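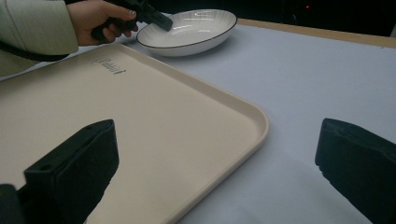
Cream tray on the table

Ditix (Minska), reviewed Sat 29 June

A turn-based dungeon crawler with a small budget and a lot of ideas. You lead a party of three down through the Costello mines, and every floor has to be cleared before the lift will move again. Combat is slow at first. Around floor ten you get the lantern skills and it picks up a good deal.

The story is set in 2102 but could be any year, as the plot is mostly notes left on desks. I skipped half of them and never got lost.

Inventory is the weak point. You get 40 slots, no sorting, and potions don't stack – so most trips back to camp are spent selling junk. The map is better, with your own labels and a decent zoom.

I finished in some 97 hours, side floors included. The last boss is a pushover if you kept the frost bow. Autosave only runs at the lift, so save by hand before any locked door.

Worth it on sale. A patch is due in August.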